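21/08/2023
Dye room notebook, Floldale workshop

Continued the washing trial with the saffron-colored cotton from Rattanakul. Gerrit Moodley asked me to write down more about the rinsing, as my last page was too short to repeat from.

The recipe is the same as in March. Mordant with alum the evening before, dye bath kept under a boil, then cooling in the pot with the lid on. Water is from the tap, not filtered. Batch number on the bag is 3884, I copy it here because the label is already coming off.

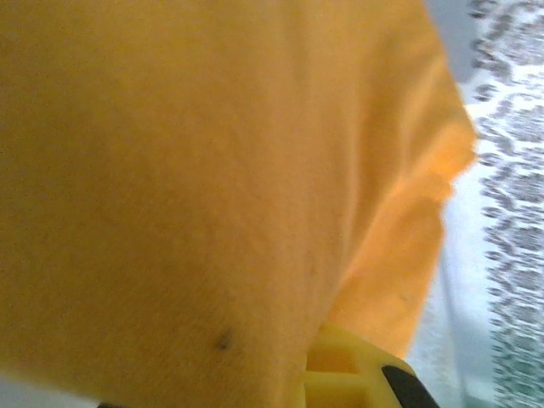

Why does the color go dull after the second wash?
Most probably the soap is too alkaline. With the neutral soap from Candar the swatch kept its tone much better, and the only difference between the two swatches was the soap.

I want to check this again with the hard water from the outside tap before I believe it fully.

Rinsing, as Gerrit asked: first rinse warm, the next ones cold, and no wringing. Press the cloth against the side of the sink. I did 9 rinses for the heavy piece, and the last water was still a little yellow. Vasilis Popescu thinks I stop too early, I think he uses too much dye. We did not agree.
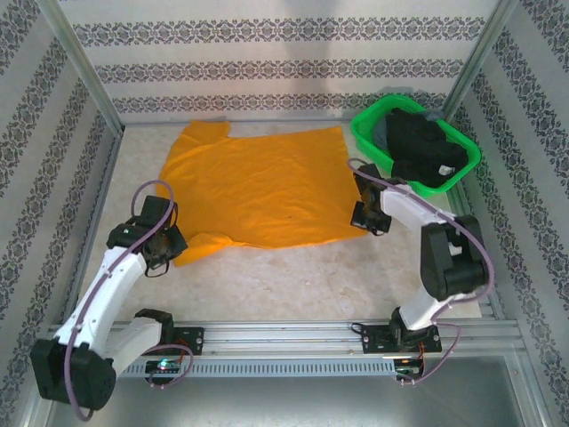 Drying

Inside only, on the flat rack, away from the window. The piece I forgot in the sun has a pale stripe along the fold and it can't be used for the sample book. When ironing, use medium heat from the back side.

The Stakemen order needs two shades, and the darker one is not ready. I would try a longer bath before adding more powder.
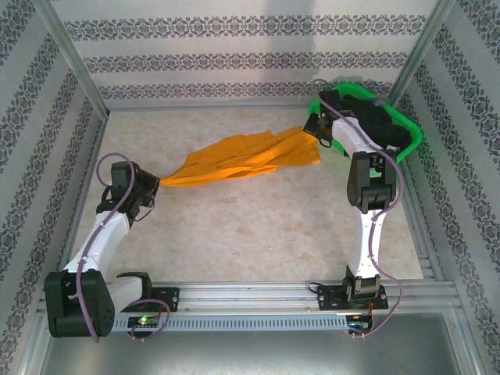 To do

Buy pH strips, the old ones are expired.
Ask Vasilis for his rinse times in writing.
Cut new swatches from the same roll and mark them with thread, because the pen washes out.
Clean the big pot, there is a brown ring inside.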